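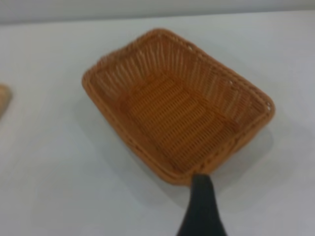

# Recording pick-and-place episodes for a two-arm station

Last edited February 10, 2023. Applies to Todalari recorder builds from January onward.

This page covers recording one task, bread roll into basket, from an arranged table to a folder of episodes ready for training. It assumes both arms are calibrated and the operator has finished the practice task. For calibration, see the Flandudby setup page.

## Before the first episode

1. Wipe the table.
2. Start the recorder and open all camera streams. Check that each stream has a live clock. A frozen stream still writes a file, and the file will pass the size check.
3. Move both arms to the ready pose.
4. Set the task text. Use `put the bread roll in the basket` exactly, in lower case with no period. The loader treats any other spelling as a new task.
5. Record one throwaway episode and play it back at full speed. Delete it.

Wrist streams deserve a closer look than the fixed one. At the ready pose the basket should be inside the view of at least one wrist camera. If it is not, move the basket, not the camera.

## Setting the start position

Each block has 20 episodes. The basket gets a new position and angle at the start of every block and a small shift between episodes. The roll moves every episode.

- Keep the basket inside the area both arms can reach.
- Turn the basket as well as sliding it. A set recorded with the long side always facing the operator trains a policy that fails when the basket is turned.
- Leave enough room around the roll for the fingers to close.
- Do not use tape marks. They show up in the images and the policy can learn them.

The start layout is drawn from `layouts.csv`. Operators who choose positions by eye drift back to the same few places within a block or two.

## Recording an episode

Press the left pedal to start. Wait for the tone, then move.

Approach the roll from above with the fingers open. Close on one end or across the middle, depending on the grasp column in the layout file. Lift until the roll clears the basket rim, carry it across, lower it into the basket and open. Return to ready. Press the left pedal again to stop.

The carry is where most operators go too fast. Fast motion smears the roll and the gripper in the fixed view, and those are the frames that tell the model where the roll is relative to the rim. Some blur is acceptable. If the roll can't be told from the fingers in playback for more than 17 frames in a row, discard the episode.
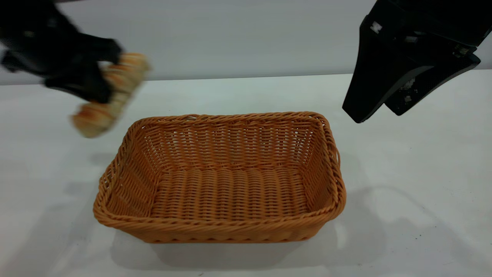
Nayeli Marulanda: I would add a line about the idle arm. In the first Hurlow set we let it rest wherever it stopped, and the policy began to use its position as a cue for which arm should move. Parking it at the ready pose for the whole episode fixed this. It costs nothing at recording time and can't be repaired later.

Agreed, and now a rule: the arm not carrying the roll stays at the ready pose from tone to stop. If it is bumped, discard.

## Mistakes and recoveries

Not every error is a reason to discard.

| Event | Action |
|---|---|
| First grasp misses, second succeeds | Keep, tag `regrasp` |
| Roll touches the rim, then goes in | Keep, tag `contact` |
| Finger pushes the basket | Keep if the basket stays in reach, tag `contact` |
| Roll dropped outside reach | Discard |
| Hand enters any view | Discard |
| Pause longer than two seconds | Discard |

Regrasps are useful in small numbers – they show the model how to get back from a miss. Do not stage them. A staged miss has a hesitation before it that is easy to see in the joint plots.

## Checking and upload

At the end of each block, run:

```
recorder check --block current --strict
```

The check compares time stamps across streams and flags dropped frames. Fix tags now. After upload the tags are locked and a change needs a new version of the set.

Then play back three episodes picked by the script, all streams side by side. Look for fingers closing in the wrist view at the same moment as in the fixed view. An offset of even a few frames means the block is bad.

Upload with `recorder push`. Blocks go to the Talebi store under the task name.

## How many

The target for this task is 3000 kept episodes. The current set has 549. A first training run is worthwhile at this size, mainly to find start positions where the policy fails, and those positions are then added to `layouts.csv` with a higher weight. Send failed layouts to Citlali Solís with the run number.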